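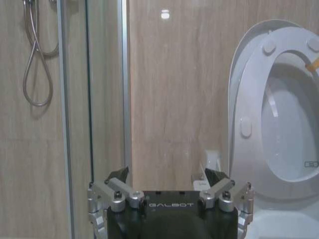

The Atwood Household Water Diaries

Read me first

Welcome, and thank you for taking an interest in our little collection. These files hold the written water diaries kept by 152 households in and near Atwood, together with the meter readings that go with them. If you only want the numbers, go straight to readings.csv and you will be quite happy there. If you'd like to know what people were doing when the numbers went up (bathing a muddy dog, filling a paddling pool, leaving the hose on while they answered the phone), then the diaries are the part for you, and I'd urge you to put the kettle on before you start, as they do rather draw you in.

The whole thing began as a winter project. Lemlem Gebreyes had been reading her own meter every morning for a year and wanted to know whether her household was thirsty or thrifty compared with the neighbours. She asked up and down her road, the road asked the next road, and by the following January we had more notebooks than we had shelf. I'm Roland Bloxham, and I did most of the typing up, so any spelling mistakes you find in the notes column are probably mine (the ones in the diary column are usually the diarist's own, and I have left them alone on purpose).

What's in the folder

readings.csv
One line for each household for each day, with the meter reading in litres at the start and end of the day.

diaries.csv
One line for each diary entry. An entry can be a single word or most of a page. The longest is by a gentleman on the hill who was having trouble with a ballcock.

households.csv
One line for each household: how many people live there, what sort of home it is, whether there's a garden, and whether they have a bath, a shower or both.

codes.txt
The list of short codes we used for kinds of water use. Please read this before you do anything with the diaries, as a few of them are not what you'd guess.

changes.txt
What we have altered since the first version, newest at the top.

The columns, in a bit more detail

house_id is a number we gave each household when its first notebook came in. The numbers run in the order the notebooks arrived and have nothing to do with where anyone lives.

day is counted from the household's own first day, so day 1 for one family may be weeks after day 1 for another. The season column will tell you which part of the year you are in. We talked for a long while about putting full dates in, and decided against it, as several diarists mention holidays and hospital visits and it would have been too easy to work out when a house was standing empty.

start_l and end_l are the two readings. Where a household read the meter only once in the day, end_l is blank and the next morning's start_l is your best bet.

entry is the diary text, as written. Names of people have been swapped for a letter. Names of pets have been kept, by popular request.

use_code is our own sorting of the entry, and this is where codes.txt comes in. The ones that trip people up are these:

BTH means a bath. SHW means a shower. A bath with a shower afterwards to rinse the hair is coded BTH only.

FLU means flushing the toilet, but only where the diarist wrote it down. Most people gave up on this after the first few days, and I can't say I blame them. Please don't add up the FLU lines and think you have a household's flushing for the week. You have a household's flushing for as long as its patience held.

KIT covers cooking, drinking and washing up by hand. Dishwashers are DSH, and washing machines are LAU.

GDN is anything out of doors, including cars, dogs and windows.

LEK is a leak, a drip or a running overflow that the diarist had noticed. There are 33 of these in all, spread over fewer homes than you might think, because a dripping tap tends to get written about more than once before it gets mended.

ODD is everything else. Do have a look through the ODD lines. Somebody was making paper.

How the diaries were kept

Every household was given a notebook, a pencil on a string and a card showing how to read the meter. We asked them to write down each use of water they could remember, at whatever level of fuss suited them, and to carry on for four weeks. Some stopped after two. Some are, as far as I know, still going.

We didn't tell people how much to write and we didn't check up on them, so the entries vary enormously. One household wrote "usual" for eleven days in a row, then half a page on descaling a showerhead with vinegar and a freezer bag. It's good advice, by the way. The bag wants tying on tightly.

The notebooks were typed up at my dining table, and Lemlem read every page back against the typed copy. Where neither of us could make out a word we put [?] in its place. Wet pages were the main trouble, which I suppose we should have seen coming.

Things to be careful of

The meters are not all of one kind. Older ones count only in whole cubic metres on the black digits, and people quite often left off the red ones, which leaves you with a reading that looks a thousand times too small. We mended these where it was plain what had happened and put a 1 in the mended column. Where it wasn't plain, we left the figure as it stood and put a 2.

A few readings show more than 2,000 litres gone in a single day. Please don't simply throw them out! Several are perfectly real: there's a burst pipe, there's a pond, and there's a family reunion at which the diarist stopped writing altogether until the evening. A handful are certainly slips of the pencil, and those have a 2 against them.

Flats are thin on the ground, as many of them share a meter and couldn't take part. If your question is about flats, this collection won't do for you, and I'm sorry about that.

People behave differently when they're writing things down. Lots of the diaries mention it. Showers seem to get shorter in the first week and then creep back up again, and whether that is guilt or cold weather I leave to cleverer heads than mine.

The Zindance and Atinga parts

Two smaller sets of diaries came to us later and live in folders of their own. The Zindance set was kept by allotment holders and is almost entirely GDN, with a great deal about beans. The Atinga set comes from one long terrace where everybody started on the same day, so there (and only there) you can line up the day column across households and compare like with like.

Neither set has been read back as thoroughly as the main one. Treat the codes as a first go.

Opening the files

They are plain comma-separated files and will open in any spreadsheet. The diary entries have commas and line breaks in them, wrapped in double quotes, and some older programs get in a muddle over this. If your rows come out ragged, that's the likely cause. Lemlem uses a small script called Zareck to tidy them up, and it's in the tools folder along with her notes. It reads the first 1,000 lines by default, so change the number at the top of the script if you want the lot.

Using and sharing

Please use the diaries for whatever you like: schoolwork, research, a talk, settling an argument about baths. We ask that you say where they came from, and that you don't try to work out who anybody is. If you quote an entry, quote it as it stands, spelling and all. The diarists agreed to that and some of them are rather hoping for it.

If you make a version of your own, with better codes for instance, we would be delighted to see it and will gladly put it beside ours.

Still to do

Type up the two notebooks that turned up behind the radiator.
Split KIT into cooking and washing up, if anyone has the stamina.
Go over the Zindance codes properly.
Ask house 14 what "did the thing with the buckets again" means.

Mistakes and questions

If you spot something wrong, tell us the file, the house_id and the day, and what you think it ought to say. Lemlem looks after the readings and I look after the diaries. I'm slower at replying, especially before ten in the morning, but I do get there.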